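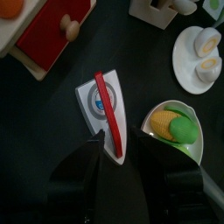

Quick one because I'm on shift at noon and I promised I'd write this up before I forgot how the week felt.

So week three with the arms at Skuton. For anybody new here, I work returns at the Vedelden building, toys and small home stuff mostly. Pretend kitchens, play food, the odd puzzle with a corner missing. A box comes back, you open it, dump the tray, check the pieces against the card, sort into good, clean, or bin. Tape it up. Next box. I've done that for almost 23 months and I'm fast at it, if I say so myself.

Now the arm does the sorting. Not all of it. It picks off the table and puts stuff in trays and I sit next to it, which on the new schedule is called "cell support." Same pay. I asked.

First thing you notice is how slow it is. My old rate was 90 boxes a shift on a decent day, and the arm on its own wouldn't come near that. But it doesn't stop for lunch and it doesn't stop at ten at night, so the number on the board by the break room keeps going up while we're all home in bed. Monday morning it said 472. There was a bit of a silence around that board.

Second thing. It hates play food. Loves a block. Anything with a flat side, fine, all day. Then you get something round and shiny, or a piece sitting inside another piece, and it hovers. Goes in, comes back out, goes in again. I've caught myself leaning over like I'm watching somebody parallel park. When it gives up a light goes on and I reach in (after pressing the hold button, yes, I know, I did the training) and move the thing an inch, and off it goes. Bowls are the worst. If there's something in the bowl do you want the bowl or the something? A person doesn't even think about that.

Korkor Appiah has the cell across from mine and she's better with it than me. She lays the pieces out so they don't touch, handles all pointing one way, and her light hardly comes on. Took her two days to work that out. It isn't in the binder. The guy from Owusu who set everything up wrote it down in his notebook, and I said to her you should be getting something for that, and she just shrugged. I still think she should.

What's changed, since my sister keeps asking:

My wrists. Way better. No more brace at night. I did not expect that and I'm not going to pretend it's nothing.

My head, though. Worse? I'm more tired at the end of the day and I've done less. Waiting for a light is its own kind of tired. Before I could get in a rhythm and think about dinner or whatever and the hours went. Now I can't drift off and I can't really get into anything either.

Talking. There used to be six of us down one long table and you'd hear everyones business. Now it's cells, with the mesh panels between, and you sort of have to shout. People have stopped bothering. I miss the table more than the work, I think.

And the two who went over to Kirncombe. They were asked, they weren't pushed, and one of them wanted the shorter drive anyway. But they haven't been replaced, and everyone can do that math. At the meeting they said no layoffs through August. Somebody asked what about after August and we got an answer that was a lot of words long. I wrote some of it down and when I read it back later there wasn't anything in it.

I'm not against the thing. I want to say that because the last post got a couple of comments like I was out there with a hammer. I kind of like it. There's a moment when it gets hold of some awkward little piece, first try, and lifts it straight up, and I'm pleased for it, which is dumb. But I'd like somebody upstairs to come sit in the chair for a full shift before they decide how many cells one person can watch. The rumor is three. I can do one well. Two on a good day. With three I'd just be walking around pressing hold.

There's a sign up sheet for a maintenance course, 55 hours, paid, some of it on Saturdays. I put my name down Thursday and Korkor put hers under mine. Don't know how many places there are. Will report back

OK bus. More when I know more.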